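Notes from the cheap seats: our goalkeeper problem

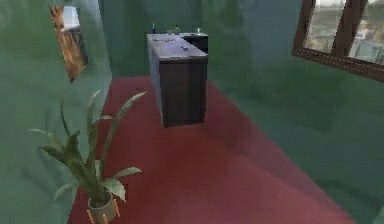

No. 424

I did not want to write again about goalkeepers, because the last time I received many letters. But after Saturday's match against Tredance I think it is necessary. We lost 3-2 and two of the three goals came from crosses which our goalkeeper should catch, or at least punch.

For those who are new on this page: Fosness plays in the regional women's league, and I have followed the team for nine seasons. I moved to this town for my work and I knew no person here. A colleague took me to a match in February, it was very cold, and we lost that one too. After this I bought the season ticket.

The first thing I want to say is that Tatiana Skála is not a bad goalkeeper. On the line she is the best in the league. The save she made in the first half, low to her left side, I have seen maybe two times in my life in this league. Her problem is the air. When the ball comes high from the side she makes one step forward, then she stops, and then she is nowhere. All the teams know it now. Tredance had eleven corners and every one of them went to the same place, on the six-yard line, where their tall center back was waiting.

Zawadi Owino, who is our captain, tried to help by standing very close to the goal. This worked for some minutes, but then we had no player at the edge of the box, and the third goal came exactly from there. It was a good shot, I must admit. No goalkeeper saves it.

The other possibility is Lensa Lemma. She is 19 years old and has played only four matches for the first team, all in the cup. I saw her at Prondgate in the autumn and she caught everything. She shouts a lot, and the defenders listen. But her kicking is still weak, and our coach Vratislav Vávra wants to start every attack from the back. In his system the goalkeeper must pass the ball under pressure, and Tatiana does this very well. So I understand why he does not change.

I only ask if the system is worth it. We have conceded nine goals from corners and free kicks this season. If half of these are not scored, we are third in the table and we talk about promotion. Now we are seventh and we talk about goalkeepers.

Some words about the other things. Ľubica Dvořáček played her first full match after the knee injury and she was our best player in midfield - calm, always turning in the correct direction. She scored the second goal with her weaker foot. The attendance was 452, which is good for such weather, and the new turnstile opened at the second try.

The next match is away at Beneš. It is a small field with a short distance from the corner flag to the goal, so I am afraid you can guess what I will be watching. The supporters' bus leaves from the station at 10:30 and there are still places. Please bring the exact money, the driver does not like to give change.

In the comments last time one reader asked for my opinion on the new away shirt. I don't like the collar.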